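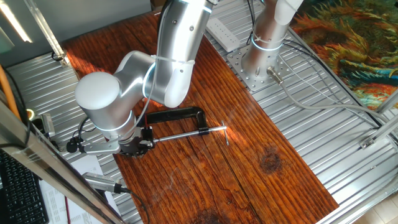 A pitch inspection, one Hirncombe supporter told us, is a man walking slowly over a field he has already made up his mind about. We heard versions of this remark at every ground we visited, usually from people who had driven a long way to a locked gate, and it serves well enough as a statement of the problem. The rest of this section looks at how the decision to call off a match is reached in practice, and at how far it follows the steps set out in the league handbook.

4.2 The inspection as practised

The handbook allows two inspections. The first is made by a local referee on the morning of the match, if the home club asks for it, and the second by the appointed match referee on arrival. Between the two lies a stretch of several hours in which the pitch belongs to the home club, the weather and anyone with a garden fork. Our records cover 91 matches on which at least one inspection was held, all of them at the clubs described in section 3. For each we had the referee's form, the home club's own notes where these existed, and the messages sent to the visiting side.

The forms are short. Most give the state of the pitch in a single word, and "waterlogged" does a great deal of the work. It was applied to a goalmouth at Drunolach where the ball would not roll, and also to a pitch at Diker Park on which an under-fourteens match was played later the same afternoon. We do not suggest that either referee was wrong. The term has no fixed meaning in the handbook, and the test most often described to us (drop a ball from shoulder height and see if it comes back) depends a good deal on the ball and somewhat on the shoulder.

The timing of the request was more telling than the wording of the form. Clubs with several first-team players missing asked for a morning inspection more readily than clubs at full strength, in like weather. The pattern was plainest before away cup ties were due to be replayed in midweek, when an extra postponement could be used to push a hard league fixture into May. By then the injured were expected back and the ground was expected to be firm. Both hopes were often let down.
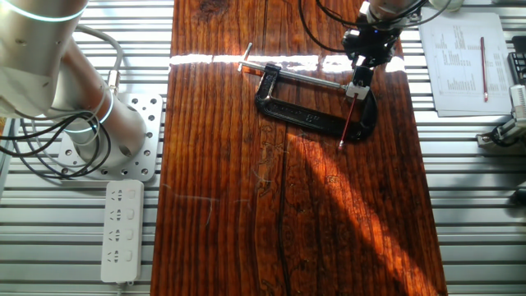
Visiting clubs were well aware of this and had their own remedies. Some sent a scout, who would report by phone from the car park. Others relied on webcams, on relatives in the next village, or on the known habits of the home side. Hirncombe kept a private list of grounds at which a postponement could be foreseen from the team news alone, and were kind enough to show it to us once they had checked that we had no link to any of the clubs on it. Our own club appears to have been added since.

4.3 Messages to the visiting side

We coded more than 200 messages by tone and by the amount of real information they held. The two did not rise together. The warmest messages were often the emptiest, and a cheerful "should be fine lads" sent at breakfast was a poor guide to whether a match would be played. Blunt messages did better. The most useful in the whole set came from Drunolach and read, in full, "Puddle by far post, getting bigger." 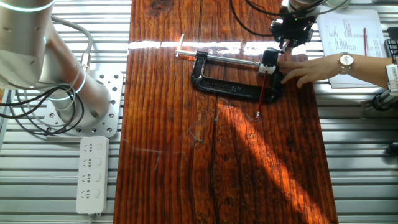

Figure 3. A black C-clamp lying on a dark wooden board.

Club officials gave several accounts of why early messages ran so hopeful. Gate money is one. A match moved to a weekday evening draws a smaller crowd, and the pies have been ordered by then. A second reason is manners, for no club wishes to be thought soft. A third, raised only after the recorder had been switched off and used here with permission, is that a visiting side already on the road is in a weak position to argue about anything.

4.4 The Donnelly Cup exception

Cup matches behaved otherwise. The Donnelly Cup has its own rules, under which a tie postponed a second time is moved to the opponent's ground, and the effect on drainage was remarkable. Pitches that had been beyond hope for league purposes were rolled, forked, sanded and declared playable. At one tie the referee's form gave the surface as "good in places", and did not say which. Players we spoke to remembered the match fondly and could not agree on the score.
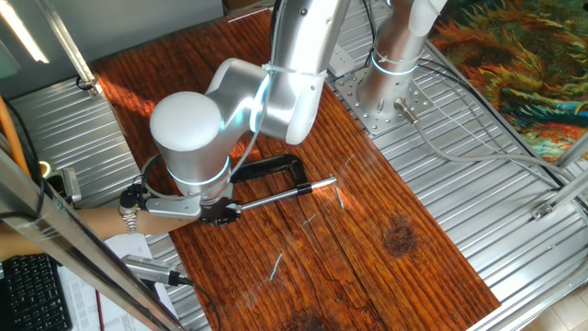
Figure 4. Robotic arm with its gripper closed around the clamp.

It would be easy to read this as plain cheating, and some of those we interviewed did so with relish, mainly when speaking of other clubs. We prefer a duller view. The handbook asks whether a pitch is fit and leaves the home club to decide how hard to try to make it so. Effort costs money and a Saturday-morning lie-in, and clubs spend both where the reward is greatest. Any change to the inspection rules that looks only at the referee's word will miss the hours before the referee gets there. Section 5 turns to those hours, and to the fork.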